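Clonier: Trail Timing and Ride Log Data for Mountain Bikers

README, last updated Apr 28, 2022
Maintained by Imani Langat

What you get

Clonier is a set of ride logs and section times from the trails at Stamdale and Urklow, plus a few small scripts for reading them. I started it to settle an argument over whether the left or right line through the Lozano rock garden is faster, and then I couldn't stop. There are now 341 rides in the main table, and I still get a little thrill every time a new one loads cleanly!

If you ride, tinker with numbers, or just enjoy looking at other people's braking points, I hope you find something fun in it.

Folder layout

rides/ has one CSV file per ride, named by ride number
sections/ has start and end gates for every timed section
riders.csv has a rider code, bike type and wheel size, with no names
conditions.csv has the trail surface as the rider wrote it down
scripts/ has the loading, cleaning and plotting tools
notes/ has my scribbles, some of them useful

Columns in the ride files

t: seconds since the ride began
lat, lon: position in decimal degrees
ele: elevation in meters, straight from the unit
speed: meters per second, worked out from position
hr: heart rate, blank if the rider didn't wear a strap
section: code of the timed section, blank on transfers
flag: see below

Flags

0 is a clean point. 1 means the position jumped and I filled the gap with a straight line. 2 means the rider stopped inside a timed section, whether for a crash, a dropped chain or a chat with a friend. I keep the stopped runs in because the parts before and after the stop are often perfectly good riding. If you only want full race-pace runs, use the --clean option and they'll be skipped.

How the rides were logged

Riders used whatever they already had on the handlebar or wrist, so the sampling rate varies. Most files have a point every second. A few of the older ones use "smart" recording and go quiet on the straights, and you'll see long gaps there. The resample script evens things out, but please don't read too much into a corner that was drawn from three points.

Section gates are short lines drawn across the trail. The clock starts when the track crosses the first line and stops when it crosses the second. I walked every gate at Stamdale myself. The Urklow gates were drawn from a map and then moved after people complained, quite rightly, that one of them was in a stream.

Of all the rides, 236 include at least one full timed run on an enduro-style descent. The rest are climbs, cross-country loops and a surprising number of rides to the cafe.

Getting started

You need Python 3 and pandas. Put the whole folder somewhere handy, then from the top level run:

python scripts/load.py --site stamdale
python scripts/times.py --section LZ2 --clean
python scripts/plot.py --ride 118

The first command builds a local table. The second prints sorted times for the lower half of the Lozano descent, and the third draws speed against distance for one ride. Try it on a ride with a lot of switchbacks. The saw-tooth shape is lovely, and you can see exactly where someone got brave.

Things to watch out for

Tree cover at Urklow is thick, and the tracks wander. Times for sections shorter than twenty seconds are pretty shaky there, so I'd leave them out of any comparison.

Elevation drifts over a long day. Use it for the shape of a descent and get totals from a proper map.

Electric bikes are marked "e" in riders.csv. They're mixed in with everything else by default, which will make some climbs look superhuman. Add --no-ebike if that bothers you.

The conditions column is free text. "Greasy" to one rider is "fine" to another, and one person only ever writes "mud." I've left it all as written. 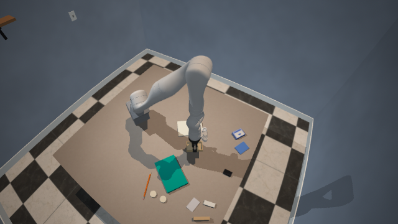 Heart rate is the patchiest column of the lot. Wrist sensors really struggle on rough ground, and you'll find a few riders who seem to be fast asleep in the middle of a rock garden. I blank anything below 40, but I don't smooth the rest.

Privacy

The first and last 2000 meters of every ride that starts away from a trail parking lot have been removed. Rider codes are random and don't carry over to any other list. If you gave me a ride and want it gone, tell me the ride number and I'll take it out at the next update, no questions asked.

Adding your own rides

Yes please! GPX and FIT files both work. Run scripts/check.py on your file first. It'll tell you if the times go backward or if you forgot to stop recording before the drive home (we've all done it). Send the file along with your bike type, wheel size and a few words on the trail surface. Hardtail riders, I'd especially love to hear from you, as full-suspension bikes make up most of the table and I'd like to see how the two compare on the rooty bits.

Planned for June

New gates for the reworked top of the Urklow black run
A small script to line up two runs and show the gap between them
Better handling of daylight saving, which currently moves some evening rides by an hour

Use and credit

Free for anything non-commercial. If you make a chart or a write-up from it, mention Clonier and send me a link so I can have a look. Bug reports go in the issues list, and please include the ride number and the command you ran.

And for the record, it's the right line, unless it's been raining.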